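Residents' Forum - Household and Linen
Posted by Verkudby_Lettings, 28 Dec 2019

Washing of cotton bed covers between lets

Verkudby_Lettings wrote:
Members are asked for their views on laundering plain covers. Our present practice is a 60 degree wash after every let. Two covers bought in July have already thinned at the folds, and the supplier, Hornard, advises a cooler wash.

hornbeam8 replied:
The supplier's advice should be followed. A cooler wash with a full rinse is sufficient for a top cover, provided that the sheets beneath are washed hot.

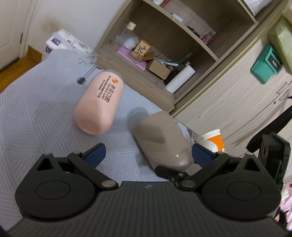 Re: Washing of cotton bed covers between lets

Istik_House replied:
I must disagree with the previous member. Guests sit on the cover in outdoor clothes and place their bags upon it. We manage 8 rooms and wash everything hot - covers included - and we accept the cost of replacement.

rezende_linen replied:
Both positions have merit. Pale cloth shows marks early, and a spot treatment before a cool wash will deal with most of them. Tumble drying does more harm to the folds than the wash itself.

Istik_House replied:
Line drying is not practicable for us in winter. Our position is unchanged.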